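Vumus says its hand beats the cheap gripper. The numbers are thinner than the pitch

Robotics, June

Vumus, which sells a five-fingered robot hand to packaging plants, has put out early results from a side-by-side trial against an ordinary two-jaw gripper made by Bouzid. The company's headline is that the hand "closes the gap" on picking drinks bottles from a conveyor. After going through the nine pages it released, we would put it more carefully. The hand did a bit worse than the gripper on the easy part of the job, a bit better on the hard part, and costs a great deal more either way.

The trial was run at Padton, a test shop that rents out bench time and conveyor lines to equipment makers. Vumus paid for the bench, chose the bottles and wrote the report. Padton ran the arms and kept the logs. That is a common setup in this business, and it is also the first thing a buyer should ask about.

The task sounds simple. A bottle stands on the belt, the arm comes in from the side, the hand closes, and the bottle goes into a tray without being crushed, dropped or knocked over. Soft plastic bottles are a nuisance because they give when squeezed, and a half-full one gives more than a full one.

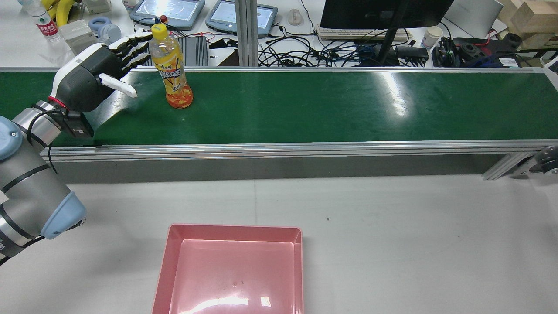
Across both tools the report lists 967 attempts. It doesn't say how many of those went to each, and when we asked, Vumus told us the split was "broadly even." Broadly even is a strange phrase from a company that also wants us to trust its success rate. Attempts stopped by an operator were left out of the total. The report doesn't say how many there were or which tool was on the arm when they happened, and that could matter more than anything in the summary chart.

On a stopped belt, with the bottle upright and facing the same way every time, the Bouzid gripper came out ahead. It was also faster. Nobody who has worked a packing line will fall over in surprise: two jaws have less to do than five fingers. The hand pulled in front when bottles were placed off center, and it was clearly better at picking up bottles that had tipped on their sides. Vumus puts most of its charts in that section.

Then there is the controller. Both tools were driven by software from Vastano, but the settings for the hand were tuned over 4 weeks by Vumus engineers, while the gripper ran on the values it ships with. A footnote says this "reflects typical customer use." Maybe so. It also means the report compares a carefully tuned product with one taken out of the box, and any gap between them could be partly the tuning. A fair test would have given both sides the same time, or given neither side any.

The camera setup raises a similar question. The hand was tested with an extra view close to the wrist, used to correct the approach in the last moments before contact. The gripper got the same view in the tipped-bottle runs only. Vumus says the fixed camera was good enough for upright bottles. If so, it would have been easy to run both tools both ways and show it.

Wear is the other hole. The longest unbroken run in the report is 300 cycles, after which the fingers were checked and the run was restarted. A line that fills drinks orders will get through that many before the first coffee break. The report says no parts were replaced, which is good to know, but it says nothing about cable strain or finger play after a month of shifts, and those are what send this kind of hardware back to the maker.

Vumus says a second round is planned, with glass jars and pouches added. It would not say whether Bouzid will be invited to set up its own gripper.

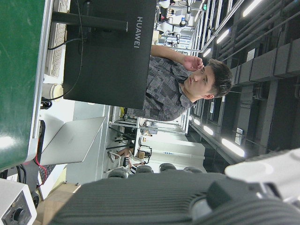 Bouzid said in an emailed reply that it had not been told about the trial until the report was out, and that its gripper should never have been run on default force values with soft bottles. The company said it would take part in a rerun "tomorrow" if it could set its own grip force and if the stopped attempts were published along with the rest. It did not argue with the tipped-bottle results, and said a two-jaw tool was a poor choice for that job unless the line had something to stand the bottles up first.

Most lines do have that, and it costs far less than a hand. So the case for the Vumus product comes down to plants where bottles arrive in a mess, where there is no room to sort them upstream, and where a slower pick is acceptable. There are such plants. The report doesn't name one.

Padton said it would release the raw logs if Vumus agreed. Vumus said it was looking into it.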